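Re: Folding knitwear on a bed

On 10th August, Alois Oberholzer wrote:
> My long-sleeved tops come out wider than the shelf. Is the bed too soft to fold on?

A bed is fine if the sheet is smooth. Take the top by opposite ends and pull until the upper edge is straight.

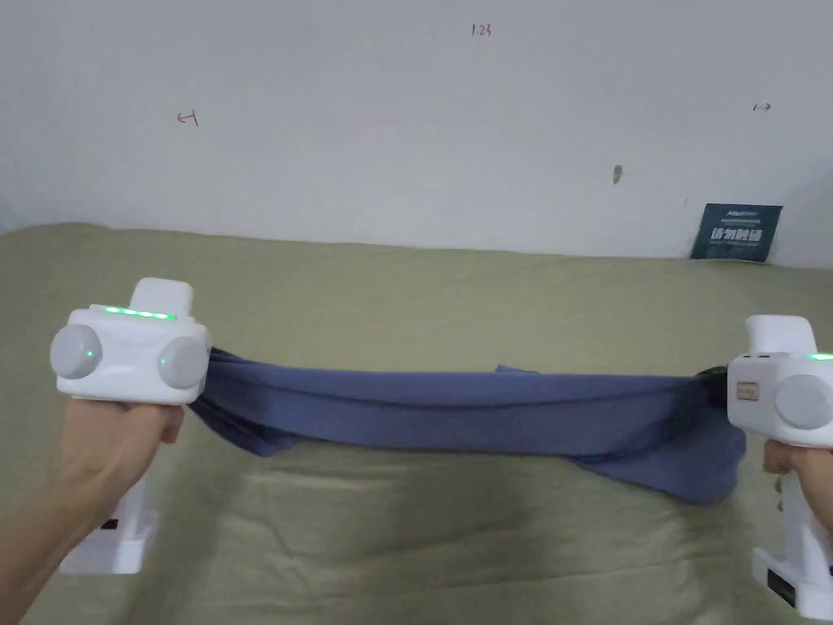
Then lower it and let go. Thin knits need less pull - they stretch. Flatten the body before the sleeves.

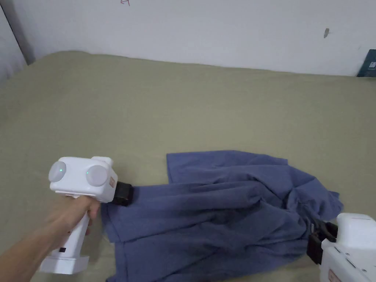 Isaksson prefers to lay the sleeves across the back first, then halve the width.

Either order works on a 43 cm shelf.

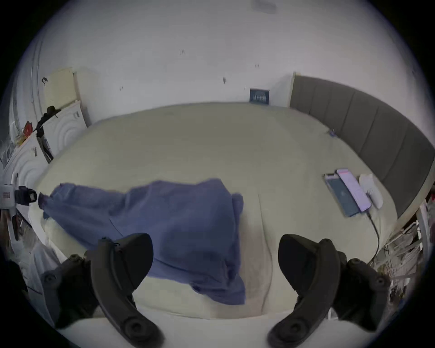 Does the cuff need turning in? Only if it extends past the hem.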